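Sorting by Hand, Sorting by Arm: Inside the Luangrath Returns Room

We use cookies to remember your settings and count visits. Accept / Manage choices

Brellik handles mixed returns for small grocery and household shops. The goods come back in totes with everything thrown in together, and someone has to pull each item out, read it and send it to the right shelf, bin or donation crate. Until last January that was all done by hand in the Luangrath building. Now two of the four lines use picking arms from Brivonel, and the people who used to stand at those lines do different work.

Eighteen people work in the room, the same number as before the arms came in. The captions were put together from talks with both shifts.

The mixed heap

Each new kind of tote gets tried out on a table before it goes to the line. The crew tips out a heap and talks through what will be easy and what won't. Stiff boxes and upright bottles are the simple part. Snack bags with crinkled foil edges are harder, and so is anything lying on top of something else, like the small chrome-and-black fitting on the yellow "Lipo" pouch.

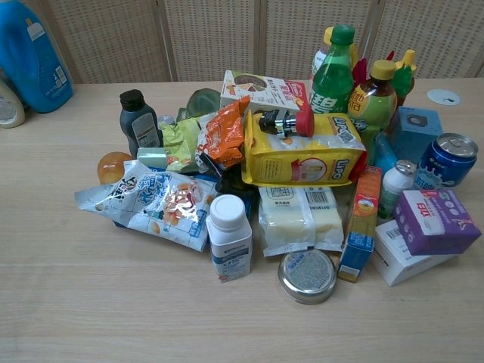
What the arms took over

The arms lift single items out of the tote and set them down one at a time for scanning. A line with an arm gets through 388 items an hour on an average shift. A practiced person is faster than that for the first hour or two and slower by the end of the day. Most of the crew say their shoulders and wrists feel better. A few say the day is longer when you mostly watch.

What people still do

Anything the arm puts aside goes to a person. That means clear packaging, soft bags, labels that face down and packs with more than one barcode. Around 25 items an hour come off each line this way. The crew also decides what can be sold again, and the arms have no part in that. A dented can or a torn carton needs someone to pick it up and look.

New jobs on the floor

Four of the sorters trained as line leads. They clear stops, change the suction cups and keep a list of items the arm gets wrong. The list had 600 entries at last check and is shared with our smaller site in Inden, where the first arm is due to start next. Line leads are paid a higher rate — the others have asked for the same training, and a second group starts after the summer.

Breaks and pace

The arms don't set the pace. Any person on a line can slow it or stop it with the button at their station, and they don't have to write down why. That rule came from the crew, who asked for it before the first arm was switched on.

14 shares · 3 comments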